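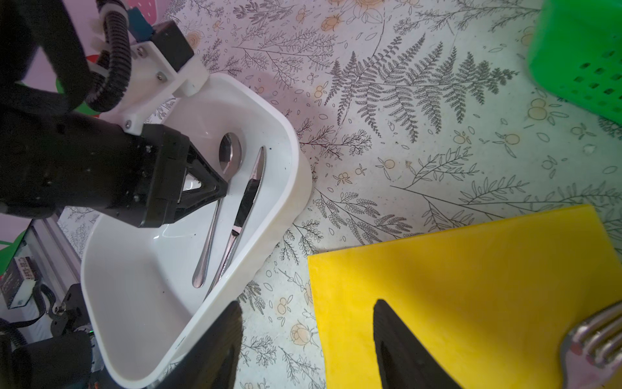
Loubna Erraji
Workshop technician, tables and tableware

October, notebook 9, continued after lunch

I have been meaning to write up the cloth for days and keep getting called away to the other bench, so forgive me if this wanders a bit. The fern cloth has been down on the small table since the start of the month and I have grown very fond of it! Off-white ground, grey line drawings of ferns and sprigs, and those little peach-orange flowers tucked in among the berries. Sieglinde found it in the market at Dristthorpe and was all for keeping it for best, but Helmut said a tablecloth in a drawer is no use to anyone, and I was glad he won.

It does make a difference to how things look when they are set out. The white bin stands out nicely against the greenery, more than I thought it would with such a pale ground, and the yellow cutting board is cheerful wherever you put it. The green basket I am less sure of. It is a good basket, and I like the colour, but it always seems to end up shoved in the corner (my doing as often as anyone's) and then I go hunting for it.

On to the cutlery. The stainless spoon is lying in the white bin with the other utensil beside it, the pair of them pointing more or less the same way, along the length of the bin. I prefer them like that. When they go in crosswise they slide about every time the table gets knocked. The spoon's bowl catches the light terribly, a proper bright spot on it, and Aníbal has asked whether we might try the lamp from the Kröger shelf. I said yes, if he carries it down himself, it weighs a ton.

There are some small dark blue specks in the bottom of the bin, and a few by the wall. I don't know what they are. Khrystyna wonders about the marker we had out for the labels, I wonder about the old sponge. Warm water and a soft cloth first, please, and no scouring powder, as the inside has a lovely gloss and I should hate to see it dulled.

The cloth itself will want a wash before long. Forty-one degrees is what the Limitz dial gives if you set it to the second notch, so I shall use that and dry it flat over the rail. Spare cloth is in cupboard 373, behind the tea towels. It's the plain one, I'm afraid.

Still to do: ask Sieglinde if the market had a second fern one.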